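Felt gone bobbly after one wash

Flunbridge Makers Forum > Fabric and Thread > Problems

mossbank37
Bought two metres of red felt from Horgan in September for a set of Christmas stockings. Washed it at 30 as the label says and it now looks like something the cat has been sleeping on. Is this normal, or have I been sold a blanket?

tackandpin
Normal if it's acrylic. Horgan call everything "wool touch", which covers a lot of ground, most of it not sheep. What did you pay?

mossbank37
£57 with postage. I know.

tackandpin
I'll give you a moment.

Grey_Selvedge
Disagree with the above. I've used the Horgan stuff for years and it's fine if you don't wash it. Who washes stockings? They come out once a year and hold a satsuma.

mossbank37
People with toddlers wash stockings.

Grey_Selvedge
Fair.

oldbobbin
I gave up on felt and went over to brushed cotton from Skadel. Still goes a bit fuzzy but it's a civilised sort of fuzz, and it folds without sulking. 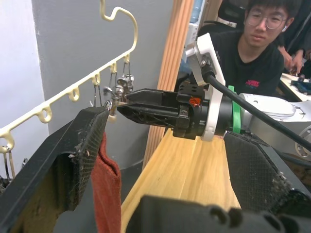

Red cloth, slightly fuzzy, rounded fold at the top corner.

Mossbank, is yours fuzzier than that? If it's about the same I'd leave it alone and call it texture.

mossbank37
Much worse. Yours looks respectable. Mine has pills you could play marbles with.

tackandpin
Fabric shaver, then. The Plasta one is cheap and sounds like a wasp in a tin, but it does the job. Go gently near the edges or you'll have lace.

Grey_Selvedge
Please don't shave felt. You're just thinning it until there's nothing left to bobble. Steam it under a damp tea towel and press flat.

tackandpin
I have shaved felt since before this forum had a search box.

Grey_Selvedge
And it shows in your bunting.

oldbobbin
Can we not do the bunting again. The last one ran to 600 replies.

mossbank37
Steamed one half and shaved the other. The shaved half looks better and the steamed half feels better. I'm putting the steamed side to the wall.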